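The Andetti 3 travel iron: a long-term review

I have owned four travel irons in my life and thrown three of them in the trash. The fourth is the Andetti 3, and I like it so much that my sister has asked me to stop bringing it up at dinner. So I'm bringing it up here.

Some background. I sew. Mostly bags and pouches, some kids' clothes, and a lot of mending for people on my street who have found out that I can't say no to a broken zipper. My full-size iron is a big old steam generator that takes up half the laundry room, and it's wonderful for sheets and shirts. It is miserable for sewing. You stitch a seam, get up, walk down the hall, press for five seconds, walk back, and by then the cat is on your chair. What I wanted was a small iron that could sit right next to the machine and stay on through a whole evening without spitting rusty water on my work.

I bought the Andetti in April of last year from the Mestham shop, the one by the bus depot with the button drawers. Mirjam Fankhauser teaches the beginner class there and she had one plugged in at every table. I borrowed hers for a single bag strap and went straight to the counter. It was 73 dollars, which made me gulp a little for an iron the size of a computer mouse. They also had the Nidia at less than half the price, and I'll get to the Nidia in a minute.

What you get in the box: the iron, a silicone rest, a tiny plastic cup for filling the tank, and a cloth pouch with a drawstring. The cup is useless. I lost it in a week and use a squeeze bottle from the kitchen. The rest is excellent! It's heavier than it looks, it grips the table, and it has a raised lip at the back so the iron can't slide off when you put it down without looking. I put it down without looking all the time.

Heat first. There are only two settings plus steam, and I thought that would bother me, coming from a dial with every fabric in the world printed on it. It doesn't. Low is fine for polyester and anything with a coating. High is for cotton and linen, and it is properly hot. It comes up to temperature in the time it takes me to thread the machine, and it recovers fast, so I can press one seam after another down a long piece and the last one comes out as crisp as the first. My old ones all faded halfway and I'd end up leaning on them with my whole body weight.

The point is what sold me, though. The soleplate narrows to a real tip, a little longer than you'd expect, and you can get it right up inside a corner or along the fold of a narrow casing. I do a lot of boxed corners on pouches and I used to press those with a wooden dowel and a lot of bad language. Now I slide the tip in, hold it, done.

I've been working through a bolt end of heavy cotton that my neighbor Tobias Lyons gave me when he cleared out his garage, and that has been a very good test. Thick cotton that has been folded up in a box for years does not want to lie flat for anyone. With the Andetti I mist it first with a spray bottle, go over it slowly on high, and then let it cool under a board. The cooling matters as much as the heat. If you pick the fabric up while it's still warm, the crease comes right back and you've wasted your time. 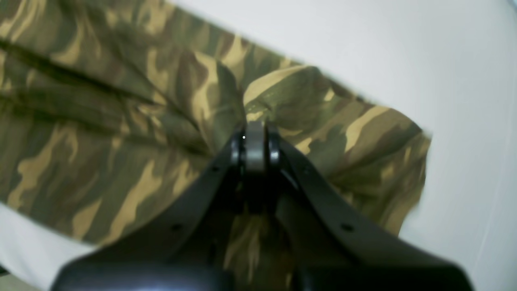

Steam is the weaker side. The tank holds so little that you're refilling every few minutes if you leave the steam on, and the stopper is a rubber plug on a short strap that I can only open with a fingernail. I've mostly quit using it. A spray bottle and a dry iron do a better job on heavy cloth anyway, and I don't have to worry about drips. For shirts on a trip the steam is good enough. I wore a linen jacket to a wedding that had spent the night rolled up in a backpack, and with a hotel towel on the desk for a board I got it looking decent in one tankful and a bit.

It does drip if you switch on the steam too early. Wait for the light to go green. I know, it says so in the booklet. I didn't read the booklet.

Now the Nidia, because three people have asked me whether they can get away with the cheaper one. Juniper Fitzsimmons from my quilting night has it and we swapped for two weeks. It's lighter, the cord is longer, and the handle fits a small hand better than mine does, I'll give it all of that. For piecing thin quilting cotton I'd be perfectly happy with it. But the tip is rounded, and it cools off quickly once you ask it to do anything thick. I tried it on a bag bottom with four layers plus interfacing, and the interfacing never stuck properly at the edges. I had to go back over it. Juniper did not want to swap back, by the way, and I had to be firm about it.

I also tried the Işık mini that Radek Bartoš brought home from a trip, mostly out of curiosity. Lovely looking thing, heavy, with a beautiful smooth plate that glides better than either of the others. It has a plug that needs an adapter here and it kept switching itself off after a few minutes of sitting, so I'd reach for it and find it cold. If you're nervous about leaving an iron on, maybe that's a plus. It drove me up the wall.

The Andetti switches itself off too, but only after 25 minutes of not moving, and it beeps first. Quiet beep, easy to miss with the sewing machine running. I'd like it louder.

Things I've pressed with it, to give you an idea: bias tape (so much bias tape), hems on a set of curtains, patch pockets, the pleats on a school skirt, fusible web on about every surface of a Halloween costume, a paper pattern that had been sat on, and the ribbon on a present when I was already late for the party. The glue from the fusible web got on the plate once. I let it cool until just warm and wiped it with a damp cloth and baking soda, and it came off without leaving a mark.

The cord is my one real complaint. It's stiff, and it comes out at an angle that suits right-handed people. Anderson Caldeira, who shares our table on quilting night and is left-handed, says it drags across his work every time he turns the iron around, and he's right, I tried it with my left hand and it's annoying. There's a swivel, but it only turns partway. It has loosened up with use. I clip mine to the edge of the table with a clothespin and that keeps it out of the way.

I emailed the company to ask about a replacement plug for the tank, as mine is starting to look chewed. A real person wrote back the next day and sent two for the price of a stamp. I was very pleased with that.

Would it replace a big iron? No, please don't try to do a duvet cover with it, you'll be there till morning. But for anyone who sews at a table, especially in a small room, I think it's the best thing I've bought since my rotary cutter, and I use it more. It goes on when the machine goes on. I've even started pressing my seams open on things where I used to just finger-press and hope, and my bags look better for it. My mother noticed, and she doesn't notice much about bags.

If you can find one in a shop, hold it before you buy. The handle is thick, and with smaller hands you may well prefer the Nidia. The gray one and the green one are the same iron at the same price. I have the green, and I've got a pouch half made for it with a heatproof lining, so it can go back in my bag before it has cooled all the way. I'll put the measurements up when I've fixed the flap, which is too short.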